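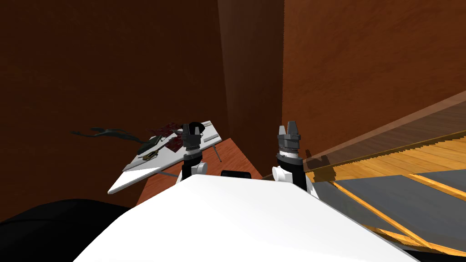
Minutes, Suro cell upkeep meeting, 2024-05-28

Present: cell team (all), Wonov support on the line for items 1 to 4, Lenz for item 3 only
Apologies: Grototau site lead

## 1. Last minutes

Agreed. One correction: grease interval on the wrists is 400 hours, not 40. Sheet on the cell door also wrong, to be swapped.

## 2. Sim model of the cell

- Two-arm layout rebuilt after base height was changed. Old file kept but read only, please don't open it and save over.
- Table, white board and glass panel all in. Scissors and red cloth stay on the board for now, both are used in the pick test.
- Discussion on whether the board is at the right angle. Wonov say it should follow the drawing, we say the drawing is out of date. Someone to measure the real one before anything is moved.
- Scissors: collision shape still a plain box, so fingers stop early on the handles. Known fault, ticket 437. Wonov to send new mesh.
- Cloth slow to settle at start of run. Put in a pause of 2 seconds before the first move. Ugly but it'll do.

## 3. Grippers

Main item, overran.

- Left gripper zero offset drifting again. Reset from the pendant holds for a day or so then creeps. Lenz think it is the homing routine and want the logs before they'll commit to a part.
- Right gripper fine. Leave alone.
- Finger pads on the real cell: left pair worn at the tips, right pair ok. Change left pair only. Lenz would rather do both sides together, we disagreed, cost.
- Torque on pad screws: use the figure in the Lenz sheet, NOT the one in the old Suro manual. Manual copy in the drawer to be marked up.
- After pad change run open/close cycle 192 times with nothing in the fingers, then re-home, then check the gap with the gauge. Write the gap on the sheet both before and afer.
- Finger gap in the sim has to be set again to match once we have the new reading.

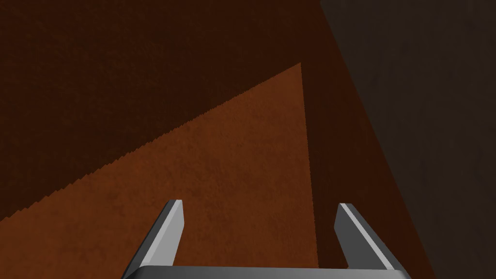 *Fig. 2. Gripper view in sim, fingers open.*

- Stepped shadow edge on the brown surface raised by Wonov. Shadow setting is on low in the shared config. Try it on high and see what it does to run time. If the vision check gets slower put it back.
- Gripper view to be saved with each finger offset change, same name as the log. We keep losing track of which is which.

## 4. Cables and housing

- Cable tie at left elbow to be moved one slot up, it rubs when the arm is raised. Slack left in for the full turn.
- Sensor housing between the arms: wipe with dry cloth only. No spray. Was said last time too.
- White covers off for the November service, not before. Wonov need notice to send the lifting strap.

## 5. Spares

Pads: one pair left after this change. Order more through Grototau, usual account. Wrist seal on back order, no date given. Spare pendent is still at Wonov for repair, chase.

## 6. Actions

| What | Who | State |
|---|---|---|
| Left pads changed, 192 cycles, gap logged | cell team | open |
| Homing logs sent to Lenz | cell team | open |
| New scissors mesh, ticket 437 | Wonov | open |
| Shadow setting test | Wonov | open |
| Measure real board angle | cell team | open |
| Door sheet swapped | cell team | done during meeting |
| Order pads | Grototau | open |

## 7. AOB

Lock-out key must go back on the hook. Cell log: fill in the time column as well please.

Next meeting once Lenz have been through the logs.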